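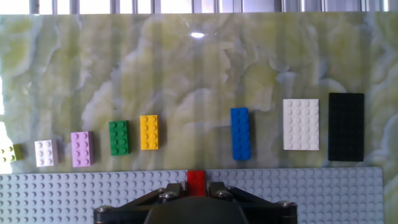
4 Die Bausteinaufgabe als Prüfstein für Handgriffe im Haushalt

Suche Suchbegriff eingeben Erweiterte Suche

Lamrani, 2025-07-27

Wer sich mit der Frage beschäftigt, ob Maschinen uns eines Tages das Aufräumen abnehmen werden, landet erfahrungsgemäß recht bald bei sehr kleinen Dingen. Uns ist es im Projekt Zaster nicht anders ergangen. Wir hatten im April mit Geschirr und Besteck begonnen, mit viel Zuversicht und, das sei gern eingeräumt, mit einer etwas zu langen Wunschliste, und sind dann Schritt für Schritt bei Klemmbausteinen angekommen, weil sich an ihnen fast alles studieren lässt, was auch in der Küche oder an der Werkbank Mühe macht: das Greifen, das Ausrichten, das Andrücken mit dem richtigen Maß an Kraft und schließlich das Loslassen, ohne dass gleich wieder alles verrutscht.

4.1 Aufbau

Abbildung 4: Blick aus der Handgelenkkamera. Der Greifer hält einen roten Stein an der hinteren Kante der hellgrauen Grundplatte; dahinter liegen acht weitere Teile, im Wesentlichen nach Größe geordnet.

Die Teile liegen auf einer hellgrünen, marmorierten Fläche, und wir haben uns bewusst für eine Auswahl entschieden, die dem Verfahren unterschiedliche Schwierigkeiten stellt. Ein weißer Stein mit vier Noppen lässt sich von mehreren Seiten gleich gut fassen, ein blauer mit zwölf Noppen dagegen verzeiht einen schrägen Zugriff kaum, und die beiden Platten mit vier mal sechs Noppen, eine weiß und eine schwarz (in Abbildung 4 ganz rechts), sind für unsere Finger schlicht unbequem flach. Die schwarze Platte hat uns zudem bei der Bilderkennung beschäftigt, denn ihre Noppen heben sich vom eigenen Untergrund kaum ab, und eine Schätzung der Drehlage, die sich auf das Noppenraster stützt, findet dort wenig Halt.

Auch die Beleuchtung haben wir nicht geschönt. Das Fenster hinter der Arbeitsfläche überstrahlt den oberen Bildrand, und auf der glänzenden Oberfläche spiegeln sich helle und dunkle Streifen. In einer Wohnung wird niemand die Vorhänge zuziehen, bloß damit die Maschine besser sieht, und so wollten wir es auch im Labor in Fladton halten.

4.2 Durchführung und Ergebnisse

Insgesamt wurden 479 Versuche ausgewertet. Als gelungen galt ein Versuch nur dann, wenn der Stein vollständig auf der Grundplatte eingerastet war und beim anschließenden leichten Anheben der Platte an seinem Platz blieb. Diese Bedingung ist streng, und wir haben im Team freundlich, aber ausdauernd darüber gestritten, ob ein halb sitzender Stein nicht wenigstens als Teilerfolg zu führen sei. Am Ende blieb es bei der strengen Lesart, und nach ihr gelangen 211 Versuche.

Das ist weniger als die Hälfte, und wir möchten die Zahl weder kleinreden noch dramatisieren. Das Greifen selbst bereitete selten Schwierigkeiten. Die meisten Fehlversuche entstanden beim Aufsetzen: Der Stein berührt die Noppen mit einem geringen Versatz, die Regelung deutet den Widerstand als Einrasten, und der Greifer öffnet sich zu früh. Ein Mensch spürt diesen Unterschied in den Fingerkuppen und rückt beinahe ohne hinzusehen nach — unserem System fehlte ein vergleichbares Gefühl, und die Kamera hilft in diesem Augenblick nur begrenzt, da Finger und Stein die Kontaktstelle zu einem guten Teil verdecken.

Ein gelungener Versuch dauerte im Mittel rund 40 Sekunden. Für ein Kinderzimmer am Abend wäre das eine Geduldsprobe, für eine Nachtschicht in einer Kleinteilmontage möglicherweise noch hinnehmbar, sofern die Zuverlässigkeit deutlich steigt.

4.3 Einordnung

Von unserem Werkstattpartner in Fatbridge wurden wir mehrfach gefragt, wann man denn nun mit einem brauchbaren Helfer rechnen dürfe. Wir antworten darauf vorsichtig. Das Zureichen sortierter, gut sichtbarer Teile halten wir schon heute für machbar, das feste Fügen ohne menschliche Nachkontrolle noch nicht. Von einer ungeordneten Kiste, in der die Steine übereinander liegen, wie es ja der häusliche Normalfall ist, war in dieser Reihe noch gar nicht die Rede; ihr widmen wir uns in Abschnitt 5, wo auch die geänderte Andrückbewegung mit kleiner seitlicher Suchschleife beschrieben wird.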